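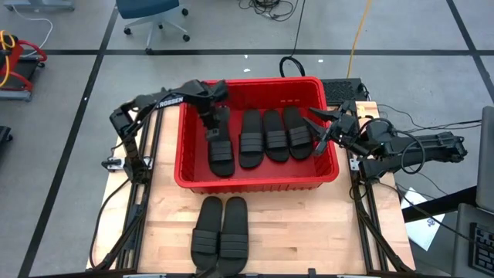
Darcy Morin wrote after the October open day that it was a lot of hardware for putting shoes in a box, and asked what it would cost to hire a teenager. Fair. We get that one a lot, so it goes first.

Is it faster than a person?
No, and be wary of anyone at Trallis who tells you otherwise.

Does it handle other footwear?
We've only seen slides. Skarnach says laces are coming. We'd wait.

What does the 53 on the handout mean?
Completed runs, according to Skarnach. The handout doesn't give the failures. Ask for them.

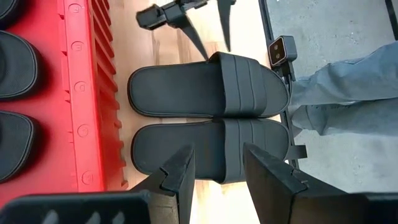

Sandals on the table between the two grippers, red rack at left.

When is the next demonstration?
Friday at 11, Room 524. It lasts an hour, questions included.

Can I pick the shoes?
You can ask. Bring your own pair and see what they say.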